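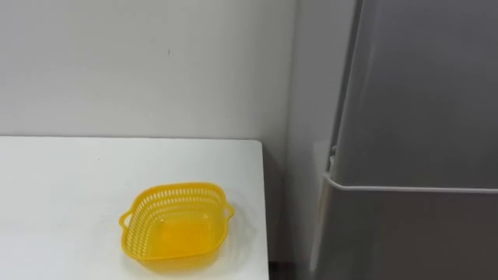 Jun 2, 2018

So I've been taking the bus to work for almost six months now and I have opinions. Lots of them! If you know me in real life you've already heard most of these, probably more than once, and you can go do something else with your evening.

Quick background for everyone else. I drove to work for years. Same car, same route down Parsons Road, same podcast voices in my ear. Then in December the transmission went, and the shop quoted me a number that made me laugh out loud at the poor kid behind the counter. I said I'd think about it. I'm still thinking about it. The car is in my sister's driveway under a tarp and she has started sending me pictures of it with no message attached.

The bus I take is the 409. It starts out in Brumholm, goes past the grocery store and the high school, does a completely pointless loop through the hospital parking lot, and then drops me two blocks from the office. Door to door it takes me 50 minutes on a good day. Driving took half that. I thought I would hate it for exactly that reason and I was ready to be really loud about it.

The first week I did hate it. I got to the stop too early every single day, because I didn't trust the schedule, and stood there in the dark stamping my feet like a horse. I had the wrong shoes. I had a dollar bill the machine wouldn't take (I fed it in five times while a whole line of people breathed on me). I sat over the back wheel, where the heater blows straight onto your left ankle and nowhere else. One ankle, roasted. The rest of me, December.

Then somewhere in the second or third week I figured out the good seat. It's on the right side, second row behind the back door, and it's a little higher than the others so you can see over the parked cars and into people's yards. I love looking into people's yards. There's a house near the high school that has had the same half-built chicken coop all winter and I'm so invested in it. In April it got a roof! I almost said something to the stranger next to me.

I should say something about the other riders too, because that was the part my friends asked about most, usually with a face. They're fine. They're people going to work. There's a man who does the crossword in pen and sighs, there are the high school kids who get on in a huge cloud of body spray, and there's Nelli Aaltonen, who I only know by full name because she used to teach my cousin piano and introduced herself to me that way, both names, with a handshake, while the bus was turning. She brings a thermos of coffee and a little folded dish towel to set it on. We talk maybe two mornings out of five. The other mornings we nod and she looks out the window, and I think that's about the best arrangement two people can have before eight o'clock.

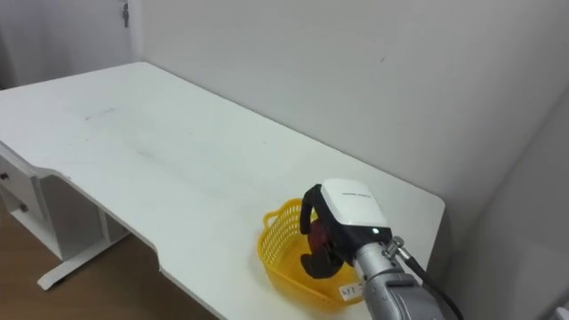 What I didn't see coming was the reading. I used to be a big reader and then for years I just wasn't, and I kept telling people I didn't have time. Well, now I have 50 minutes twice a day with nothing to do with my hands. I've read more since New Year's than in the three years before that put together. Mostly mysteries, okay, I'm not going to pretend it's Russian novels. The library branch is one stop before mine, so on Fridays, or whenever I run out, I hop off early, swap books and walk the rest.

Wait, I should mention motion sickness, because two people have asked me. I get it a little. What works for me is holding the book up higher than feels natural, and looking up at every stop. The hospital loop I don't even try. Book closed, eyes on the horizon, breathe. Also no breakfast burrito beforehand. Learn from me.

Now the complaints, because it would be weird if I didn't have any.

The tracking app is a liar. It will tell you the bus is two minutes away for eleven minutes. I've quit looking at it and just walk out when the neighbor's porch light goes off, which gets me there about right.

The last bus home is way too early. If I want to go to dinner with anybody after work I'm either begging a ride or paying for one, and I bet I've eaten up a good chunk of what I save that way. My coworkers have been really nice about it, but you can only ask so many times before you start bringing people banana bread.

And groceries. Oh boy. I used to do one giant shop and fill the trunk. Now it's whatever fits in my backpack plus one bag, so I stop at the store three or so times a week and buy less each time. I throw away a lot less slimy lettuce this way. But when you need cat litter AND a watermelon, there is no dignity in it. I've done that trip once. A kid in the body spray cloud carried the watermelon off the bus for me and I take back everything I've said about the body spray.

Money, since my mom will ask in the comments: the monthly pass is cheaper than what I was spending on gas, and that's before parking. I haven't done a proper spreadsheet. I keep meaning to. Right now the savings are going into an account I named "transmission???" and every month I move a little more in and feel less sure that's what I'll spend it on.

I do miss singing in the car. I can't find any way around that one. I hummed by accident last week, in the good seat, with my earbuds in, and the crossword man turned all the way around to look at me.

The summer schedule starts soon and they're cutting the 409 back to every 40 minutes once school is out. I'm a bit nervous about it. If you ride that line and you know whether the early one is staying, please leave me a comment, because the new timetable at my stop has a sticker over the exact corner I need. And if you live near the high school and that's your chicken coop, it looks great, and I'd really like to know when the chickens are coming.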